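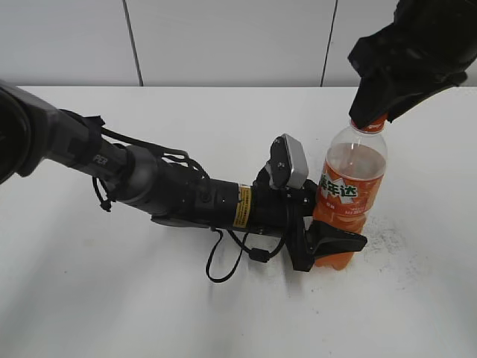

The small bottles are the better buy for the Zekovside open day, and I'd like to settle it this week so I can put the order in with Homberg. We tried the big bottles in August and most of them went flat before lunch. A single-serve one with a screw cap can be closed again and carried around, and in clear plastic, like the orange one on the white table, you can tell the flavour at a glance without reading a label. That matters when people are fishing in an esky. The orange cap helps too, although I wouldn't go choosing a drink by its cap.

On 2021-09-18 Roxana Sánchez wrote:

> Hi all,
>
> Are we doing soft drink again for the open day or just water and
> cordial? I have 34 names on the list so far. If it's soft drink I
> would prefer cans. They stack, they chill faster and they
> take up less room in the recycling.
>
> Also, who has the second esky? It wasn't in the cupboard when
> I looked.
>
> Roxana

Roxana, on the cans: they do chill faster, no argument. The trouble is the kids' tables. Once a can is open it stays open, and last year we had sticky paper all over the craft end. Bottles can go back upright with the lid on.

My suggestion is 2 cartons of orange, one of lemonade, and cordial in the urn for anyone who would sooner have that. Biwott has the second esky in the storeroom there, and I can collect it on the Friday when I pick up the trestles.

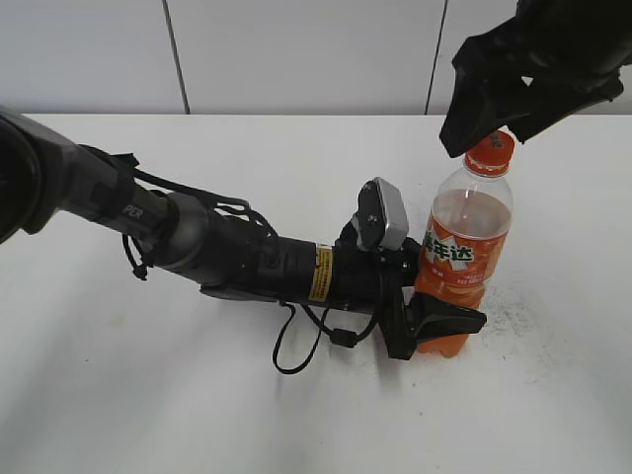
Plastic soft drink bottle, white table.

For the empties, could we please have caps off and in the separate tub this time. The depot wanted them that way and I spent a good while unscrewing lids in the car park. I'll put one tub at each end of the room - the old margarine ones are fine.

Still to sort out: ice, paper cups for the cordial, and somebody with a trolley. If you have a strong view on cans, reply to the list before I order.

Mwanaisha Mussa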